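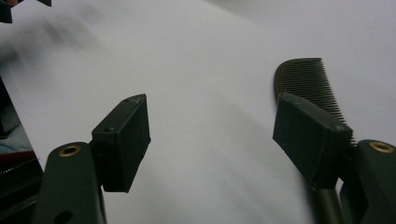

Figure 4-1. View from the hand-held gripper, fingers open, comb beside the right pad.

4 Recording pick examples with the hand-held gripper

This section covers recording with the Girkora hand-held gripper. Charging, pairing and first-time calibration are in Section 3. Checking and uploading are in Section 5.

An example is one continuous recording of one pick, from fingers open above the surface to object released. A set is 60 examples of the same object on the same surface. The training job will not accept a part-filled set.

4.1 Before you start

1. Wipe the work surface and let it dry. Use a pale matt surface for dark objects and the grey mat for white or clear ones.
2. Check both finger pads. Scuffs and fine pits on the top faces do not matter. Replace a pad if the gripping face is chipped or if the block moves when pushed with a thumb.
3. Check that the threaded inserts sit flush in the arms. An insert standing proud of the plastic will catch on thin objects.
4. Wipe the lens with the dry cloth only.
5. Squeeze the trigger fully and release it five times. The opening shown on the status page must return to the same value each time, within 1 mm. If it does not, repeat the calibration in Section 3.6.
6. Enter the operator name, object code and surface code. The object code is on the bag label.

CAUTION: Do not use solvent on the pads. It softens the printed surface and changes the grip.

Note: Both pads must come from the same print batch. The batch number is on the bag, not on the part.

4.2 Placing the object

1. Put the object on the surface within reach of the gripper. Do not line it up with the fingers.
2. Turn it to a new angle for every example. For long objects, such as combs, pens and spoons, cover the full circle over the set.
3. Vary the distance from the pads at the start. In some examples the object should lie close to one pad, in others midway between the two, and in at least ten it should be near the edge of the view.
4. Leave other items on the surface where they are unless they block the path of a finger. Move them between sets, never during one.

A pad may hide part of the object at the start of an example. This is accepted as long as enough remains in view for a reviewer to name the object. With a comb, either the spine or a run of teeth is enough.

4.3 Recording one example

1. Hold the gripper above the surface with the fingers fully open.
2. Press the record button once. Wait for the short tone.
3. Keep still for one second. The software takes its starting position from this pause.
4. Move towards the object at an even speed. Correct your aim as you go if you need to; small corrections are useful to the learning system and should not be edited out.
5. Bring the object between the pads. Close the trigger slowly until both pads touch, then a little further.
6. Lift straight up by a hand's width and hold for one second.
7. Lower the object, open the fingers fully and move clear.
8. Press the record button again. Wait for the long tone.

CAUTION: Do not press the pads down onto the surface while closing. The load passes through the finger shafts and will bend them in time.

Note: If the object slips, carry on. Open the fingers, go back and try again within the same recording, up to three attempts. Mark the example R (retry) on the status page. Do not delete it.

4.4 Thin and flat objects

Combs, cards and rulers lie lower than the pads can comfortably reach. Use the following method in place of step 5 above.

1. Tilt the gripper until the lower corners of both pads are just above the surface.
2. Close on the long edges. For a comb, one pad meets the spine and the other meets the tips of the teeth.
3. Close more slowly than usual. Teeth can catch on a pad and turn the comb - if this happens, open fully and start the approach again.
4. Lift only when the comb has stopped turning.

Do not slide the object to the edge of the table in order to get a finger beneath it. That is a separate task (code E) and is recorded in its own sets.

4.5 When to discard an example

Discard an example at once, using the red key on the status page, if:
- the one-second pause at the start was missed
- a hand came between the lens and the object
- the tracking light turned amber at any point
- the object code was wrong

A failed pick is not in itself a reason to discard.

4.6 Set sizes and storage

The internal card holds 1,504 examples at the standard setting. Empty it before it reaches that figure; the unit stops recording without a tone when the card is full. The pads are rated for 3,000 closures and the count is shown under Service. Reset the count whenever the pads are changed.

Error 206 after the long tone means that the recording was saved without finger position data. Discard the example, restart the unit and repeat step 5 of Section 4.1.

Changes to this section, May 2, 2019: limit of three attempts added to 4.3 (M. Tavares); 4.4 rewritten for combs and cards (Č. Trnka).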